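ホーム ニュース 研究 インタビュー 連載 お問い合わせ

7月　取材・文：編集部

手首の立方体が教えること　人の動作からロボットの手本をつくる

人がロボットを操縦するのをやめたら、手本のデータはどう変わるか。Lodhamの研究チームがまとめた報告は、この問いに数字で答えようとしたものだ。筆頭著者のカトリオナ・マリガン（Catríona Mulligan）さんに、手法の中身と、まだうまくいっていない部分を聞いた。取材は午後2時から、実験室の隣の会議室で行った。

マリガンさんのチームが扱うのは、布製品の取り扱いである。かばんを掛ける、上着を外す、袋の口を開ける。剛体の部品をつかんで置く作業に比べ、対象の形がそのつど変わるため、手本をどう集めるかが結果に直接響く。

「以前は遠隔操縦で集めていました。操縦者がレバーを握り、腕が動き、その記録を学習に使う。きれいな記録にはなりますが、とにかく遅いんです。リュックサックをフックに掛けるだけで、慣れた人でも57秒かかっていました。同じことを自分の手でやれば9秒で終わります」

遅いことの問題は、集まる量が減ることだけではないという。操縦している人は、布を扱うときの細かい手つきを省いてしまう。肩ひもを少し持ち上げて重さを逃がす、指の腹で輪を広げる、といった動作が記録からほとんど消えていた。

そこでチームは、人が自分の手で作業し、その手の位置と向きを記録する方式に切り替えた。社内ではJukusと呼んでいる。両手に正方形の模様を印刷した立方体を取り付け、頭部のカメラで作業と模様を同時に写す。模様の見え方から、各時点での手の位置と傾きを計算する。

立方体にした理由を尋ねると、答えは短かった。

「平らな板だと、手首を返した瞬間に見えなくなります。立方体ならどれかの面が残る。3面見えていれば計算はかなり安定します。1面だけになると、奥行きの誤差が急に大きくなります」

模様の読み取り自体は新しい技術ではない。報告の主眼は、その先の処理にある。人の手とロボットの手先は形も可動範囲も違うので、記録した軌道をそのまま再生しても腕は届かなかったり、関節の限界に当たったりする。Chienと名付けた変換の手順では、軌道全体を一度に写すのをやめ、対象に触れている区間と、空中を移動している区間に分けて扱う。触れている区間では手と物の相対的な位置を優先し、移動の区間では腕の都合に合わせて経路を引き直す。

「触れている間の動きは人のものを残したい。移動中の経路は、ロボットが楽なように変えてかまわない。考え方としてはそれだけです。難しいのは、どこからが接触なのかを決めるところでした」

初期の版では、手と対象の距離だけで接触を判定していた。これは箱のような物には使えたが、垂れ下がった布には合わなかった。手が布の近くを通っただけで接触とみなされ、その区間の経路が固定されてしまう。現在は、手の速さの変化と、対象の輪郭の変化を組み合わせて判定している。輪郭の変化を見るには照明がそろっている必要があり、窓に近い場所で集めた記録は別の組に分けて学習させた。

評価はどう行ったのか。チームはフックに掛ける作業を選び、集め方だけを変えた二つの手本の組で学習を行った。どちらも収集にかけた時間は同じにそろえた。遠隔操縦で集めた組に比べ、Jukusの組で学習したロボットの成功率は15ポイント高かった。

ただし、この差をそのまま手法の優劣と受け取らないでほしい、とマリガンさんは言う。

「時間をそろえたので、件数は私たちのほうがずっと多いんです。件数をそろえた比較もしました。そちらでは差がだいぶ縮まります。1件あたりの質だけで言えば、遠隔操縦の記録はよくできています。ロボット自身の体で動いた記録ですから」

報告には両方の結果を載せた。査読では、件数をそろえた表を付録に回してはどうかという意見もあったが、本文に残したという。

失敗の内訳も聞いた。最も多いのは、フックの手前で輪が閉じてしまう失敗だった。人は輪が閉じかけると、もう片方の手で布を引いて開き直す。手本の中にはその動作が含まれているものの、いつそれを始めるかをロボットが学べていない。次に多いのは力の問題である。立方体から分かるのは位置と向きだけで、どれほど強くつまんでいるかは記録に残らない。

「つまむ力は今のところ決め打ちです。厚手の生地なら困りませんが、薄い裏地では滑ります。手袋に圧力の計測を足す案もありました。試着した収集者から指先の感覚が鈍ると言われて、いったん止めています。手つきを残すために始めた方式で、手つきが変わってしまっては意味がないので」

収集者の負担についても、率直な話が出た。立方体は軽く作ってあるが、腕を前に上げたままの姿勢が続くと肩が疲れる。疲れると肘が下がり、立方体の片方が体の陰に入る。そうした記録は後で捨てることになる。今は1件ごとの経過時間を手元の小さな画面に出し、本人が間合いを決められるようにした。休憩の取り方も収集者に任せている。

「最初は私が横で声をかけていました。次、次、と。あれはよくなかったですね。みんな急いで、動きが雑になりました。画面を見て自分で区切るほうが、使える記録の割合は上がります」

床の配線も悩みの種だという。収集の場所は機材の置き場を兼ねていて、ほかの班の作業も同じ部屋で進む。背景を白い布で隠す案は早い段階で退けた。背景が片付いた場所で学んだロボットは、散らかった場所に移すと途端に成績が落ちたためだ。人が横で作業していたり、椅子が動いたりする記録も、立方体が読めていればそのまま使っている。

今後は、共同研究先のWovtonと組み、衣類をハンガーに掛ける作業に対象を広げる。ハンガーは両側の肩を順に通す必要があり、左右の手の役割が途中で入れ替わる。接触区間の判定を左右別々に行う今のChienでは、この入れ替わりをうまく扱えない。両手を一組として判定する版を書き直している最中で、秋までに最初の結果を出したいとしている。

データの公開予定を尋ねると、マリガンさんは少し考えてから答えた。

「変換のコードは先に出します。記録のほうは、一緒に写っている人の同意を取り直しているところです。顔をぼかす処理も試しましたが、手元の画質まで落ちてしまう版があって、そこを直さないと出せません。待っている方から問い合わせをいただいていますが、もう少し時間をください」
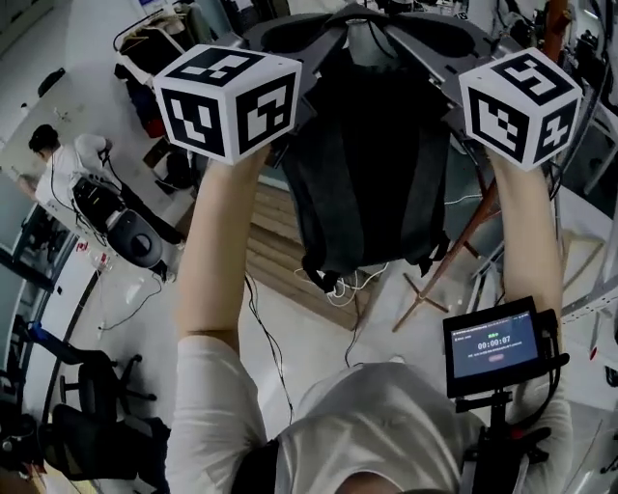 公開の形式についても、まだ決めかねている点がある。変換後の軌道だけを配れば容量は小さく済むが、別の腕を使う研究者には役に立ちにくい。マリガンさん自身は、変換前の手の軌道を含めて配る案に傾いている。読み取りに失敗した区間も、補間で埋めずに欠けたまま残すつもりだという。

お問い合わせ｜無断転載を禁じます © 編集部｜ページの先頭へ戻る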